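HOSP 124: Dining Room Service
Handout 3, Table Layout
Instructor: Marjorie Whiteley

Setting is taught on a bare or matted table. Cloths are covered in February.
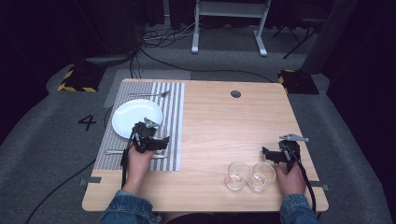
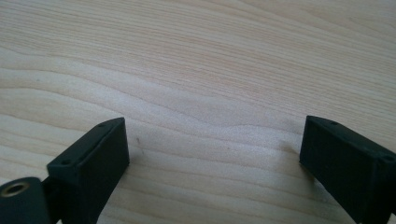 Terms. A cover is the full set of items for one guest. The knife goes to the right of the plate, blade facing in. The fork goes to the left. Handles line up one thumb joint from the table edge.

Spacing. Allow 24 inches per cover, measured plate center to plate center.

Reading: Lambert, ch. 3.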